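Zarnholm (brick-built town layout)

Zarnholm is a town layout made of plastic building bricks, started by Mireille Hamel and built up over the years by her and a handful of friends, me included. I've been asked to write the entry for it on this wiki, so apologies to anyone who likes their articles without an "I" in them.

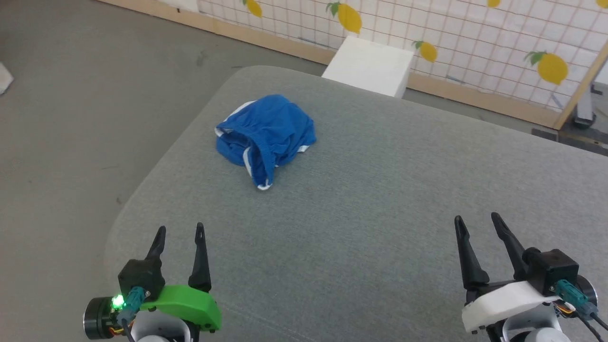 The town sits on a made-up river called the Adum, and everything else follows from that. Mireille built the bridge first, then needed a road to put on it, then needed somewhere for the road to go. The river is done in trans-clear tiles over dark blue and tan plates, and the tan shows through where the water is meant to be shallow. It took 782 tiles for the first stretch (she kept the tally on the inside of a box lid) and we've extended it twice since then.

Scale and rules

Buildings are minifigure scale, with streets six studs wide for the old quarter and wider ones by the station. Six is tight! Most cars won't fit, so the old quarter has carts, bikes and one very narrow milk van. Walls have to be at least two studs deep so that modules can be picked up without folding in half, and every module joins its neighbor with two pins at the base. Stickers are allowed, paint isn't, and cut parts are a subject we've agreed to stop bringing up.

Districts

The old quarter came first and is still the part people photograph most. Its roofs are mostly cheese slopes in dark red, laid loose at odd angles, and yes, they do slide off if you bump the table.

Bovurness is the harbor end, where the river meets the sea. Severyn Melnychuk built nearly all of it, including the fish market and a crane that really lifts (string drum, worm gear, hand crank around the back). He likes building at half-plate offsets, so his walls look wonderfully crooked and are a real pain to repair – I dropped the customs house once and it took five evenings to put right.

The Demchenko building is the tall department store on the square, named after the family in the story Mireille wrote for the town. It has five floors, and each one lifts off. The window frames are old-style ones with the glass fixed in, which are getting harder to find without scratches. I did the top floor, a tearoom with brown round plates for cakes.

Showing the layout

The full town went on public display for the first time in March 2022, on tables pushed together in an L. Setup ran well past what we'd planned, mainly because the base heights of two modules didn't match and we had to shim the whole harbor with plates. Since then we've used a standard base, one brick plus two plates high, and older modules have been rebuilt to match as they come up for repair.

Lighting is the newest addition. There are over 5 separate battery packs hidden under the square, and Severyn wants to swap them for a single supply. The tram line is still only a track with no tram on it.

See also: Modular base standards; Water techniques; Forced perspective roofs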